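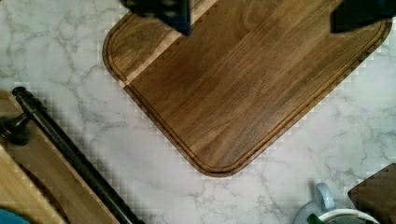

Search this site
Type to search

First Time on a Via Ferrata — speaker notes
Category: Outdoor Adventures, Trip Talks
3 min read

OPEN. Hands up who's been on one. Hands up who's heard of one. OK good.

Quick def: steel cable bolted to rock, metal rungs, sometimes a bridge. You wear a harness with two short lanyards. Clip, clip, move. It's hiking that goes up a wall. Don't get into the history, no time.

How I got talked into it — Mamta. Mamta Negi had booked two spots at Stunora, her sister dropped out, she called me at dinner. I said yes before I asked what it was. Pause for laugh, if there is one.

SLIDE 2, the morning
- Meet at the hut at 7. Eat before. I did not eat before.
- Guide was Aurelio Lorente. Very calm man. Checked my buckles, then checked them agian.
- Group of six, all beginners except one guy with his own gear
- Practice wall first, low to the ground. Do NOT skip this if they make it optional. I hated the rungs for ten minutes and then I stopped noticing them.

SLIDE 3, clipping
Demo with the lanyards, they're in the blue bag. Get someone up from the front row.
One clip past the anchor, then the other. Never both off at the same time. Say it twice. Have them say it.
Keep space — one person per section of cable, because if somebody above you slips they slide to the last anchor and you don't want to be in it.

SLIDE 4, the climb
First part is like a steep ladder. Fine. Arms got tired because I was pulling with them. Aurelio shouted up "legs, legs, legs." Push with your feet, rest with straight arms. Wish I'd known at the bottom.

Then the bridge. 22 meters, one cable for your feet and two for your hands. Wobbles. Mamta went across humming. I stood at the start for a long time and Aurelio talked to me about soup. Tell the soup story if we're on schedule, otherwise skip.
Got across. Don't remember the middle.

Top — lunch, big view down the valley to Nigam, wind. Cried a bit, blamed sunscreen.

SLIDE 5, practical stuff, people always ask
- Cost: 40 for gear rental, guide is on top. Check the current price, mine was last January and they may of changed it
- Gloves. Cheap gardening ones are ok, fingerless is better
- Shoes with a stiff sole. My Bravby trail runners were too bendy, feet hurt on the rungs
- Water on your back, nothing in your hands
- Kids: ask the guide, depends on weight more than age
- Weather: if there's thunder around you don't go. Steel cable. They will cancel and you should let them.
- Afraid of heights? Me too. Pick the easiest grade and go with a guide

SLIDE 6, what's next
Fuken route, with Mamta, longer, 24 rungs straight up right at the start. She's sent me the photos. I've not opened all of them.

Questions. Lanyards back in the bag!! Sign-up sheet is by the door, for the beginner day only. Lights back on.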